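The Undard table has been in my workroom for two months now, long enough to have an opinion on it. I bought the white one with the cable holes. It cost $298 plus delivery from the Bestell store in Zitdale, and I paid for it myself.

I was replacing an old Weidemann drafting table, which was solid but took up half the room and had a tilting top I never tilted. What I wanted was a plain flat surface for sewing repairs, wrapping packages and the odd bit of paperwork. My kids also use it when I'm not working, so it had to be something I could wipe down.

## Delivery and assembly

It came in two boxes. The top is heavy and I would not try to carry it up stairs alone. The legs bolt on with the hex key in the bag, and the instructions are drawings only. Step 4 shows the leg brackets from underneath, which is confusing until you flip the page around. Allow some 80 minutes if you are working by yourself. One bolt hole was tight and needed a few extra turns, but everything lined up in the end.

The plastic caps for the cable holes were in a separate bag taped inside the lid of the smaller box. I almost threw that out with the cardboard.

## The top

I like the surface. It is a matte off-white, so the overhead light doesn't glare back at me the way it did on the Weidemann. There are still soft reflections on it, but nothing that bothers me when I'm threading a needle. Pale things are a little harder to find on it. I have lost white thread on this table more than once, and I now keep a dark mat out when I work with it.

Cleaning is easy. Pencil comes off with a damp cloth. Ballpoint needed dish soap and a second try. I put a hot mug down on it most mornings and have no rings so far.

The back edge has a shallow curve to it. I didn't notice that in the store listing and I wish I had. If you push the table against a wall, as I did, things can slip down through the gap in the middle. I've fished out a tape measure and several pens. A strip of foam would fix it, and I haven't gotten to that yet. 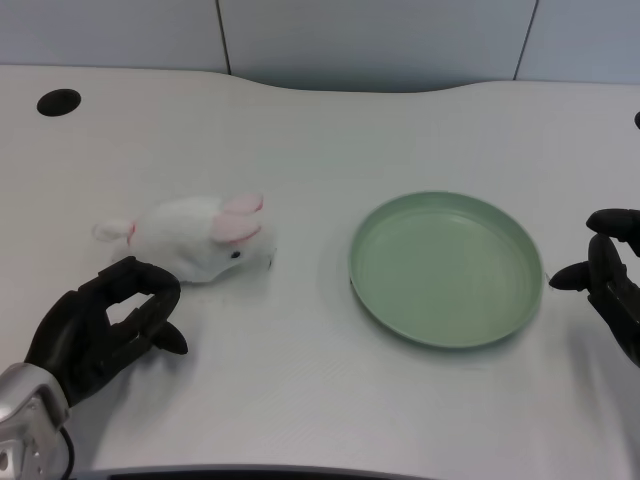 ## Cable holes

The holes have black grommets and sit flush, so fabric slides over them without catching. They are set toward the back, which is where I want them. The sewing machine plug fits through with the cap off. A bulky laptop charger does not – I had to feed the other end through from below.

Black on white does stand out. If you want the holes to disappear, this is the wrong table. I stopped seeing them after the first week.

## Steadiness

It's good on a hard floor. On my rug it moved slightly when the machine was running fast, until I adjusted the feet. I have not had to touch them again. I also had 114 jar labels to cut by hand last month, leaning on one side the whole time, and the table stayed put.

## Would I buy it again

Yes, at this price. The surface is better than I expected and the size is right for one person working. I would take a straight back edge over the curved one, and I would like clearer instructions. If your table is going to stand out in the room, the curve won't matter to you at all.

Four out of five.

July 16, 2018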